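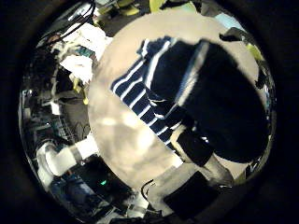
Vols à l'étalage et petits délits : ce que racontent les commerces de Zadisau
Rapport de projet, licence 2 de sociologie, remis le 24/5/24

Pourquoi ce sujet

Au départ, nous voulions travailler sur les grandes théories de la délinquance, et puis un après-midi passé dans la galerie marchande de Zadisau nous a fait changer d'avis. Un commerçant nous a parlé pendant une heure des vols dans son rayon textile, avec une précision incroyable : les heures, les cabines, les étiquettes arrachées. On tenait notre terrain ! La question est devenue très concrète : comment les commerçants décident-ils de signaler un vol, ou de laisser passer ?

Le terrain

Zadisau compte deux zones commerçantes bien distinctes. La galerie Jamar est fermée le soir, surveillée, avec un poste de sécurité commun. La rue Jimbridge est faite de petites boutiques indépendantes, souvent tenues par une seule personne. Nous avons mené 15 entretiens, 7 dans la rue et le reste dans la galerie. Chaque entretien a été retranscrit en entier (c'est long, mais quel plaisir de retrouver les hésitations et les retours en arrière !).

Nous avons aussi eu accès au registre interne de la galerie, tenu avec le logiciel Koo. Il contient 3 011 lignes, tous incidents confondus : vols, disputes, portiques déclenchés par erreur, objets perdus. Il a fallu écarter les doublons à la main, puis revoir toutes les catégories, car « divers » servait un peu à tout.

Ce que nous avons trouvé

Le premier résultat nous a vraiment surpris. Dans la rue Jimbridge, la valeur de l'objet compte peu dans la décision de porter plainte. Ce qui revient sans cesse, c'est le temps : fermer la boutique pour aller au commissariat, c'est perdre une demi-journée de ventes. Une commerçante nous a dit qu'elle préférait « rattraper le client que le pull ».

Dans la galerie, la procédure est écrite et l'agent remplit la fiche lui-même. On signale donc davantage, y compris des faits minuscules. Si l'on comparait naïvement les deux zones, on croirait la galerie bien plus touchée, alors que les récits recueillis dans la rue décrivent des vols tout aussi fréquents. C'est exactement le problème du chiffre noir vu en cours, et le voir surgir dans nos propres données était passionnant.

Limites

Nous n'avons interrogé aucun auteur de vol, et les vendeurs de la galerie parlaient parfois devant leur responsable. Le registre ne précise pas non plus les suites données aux incidents. Deux boutiques ont refusé l'enregistrement ; pour celles-là, nous travaillons sur des notes.

Suite du projet

En juin, nous présenterons les résultats aux commerçants de la rue Jimbridge, qui nous ont demandé une version courte. Nous aimerions aussi tester une fiche de signalement simplifiée, à remplir sur place. La grille d'entretien et le tableau des catégories corrigées figurent en annexe.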